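Second-hand mixer for the village hall, worth it?

trallby_daz
There's a bloke over in Beaulieu selling a mixing desk for 200 and I'm very tempted. We do a quiz and the odd band night at the hall and our old one crackles on every channel. Keegan reckons I should hold out for new.

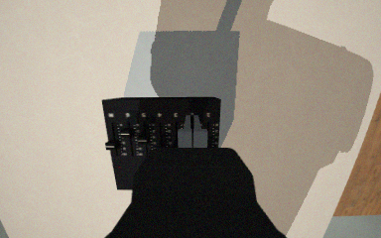
Anyway, my budget is 500 tops and I still need two mics and a decent long cable out of that.

keegan_p
I do reckon that! Crackly faders are a pain and you've no comeback if it dies mid-quiz.

mutedchannel
Disagree, sorry. I paid 94 for a used one (plus petrol to Wotgate) and it's been fine. Take headphones and try every channel before you hand over any cash.

keegan_p
Fine until it isn't, mate.

trallby_daz
Going over Thursday with headphones. Will offer him less.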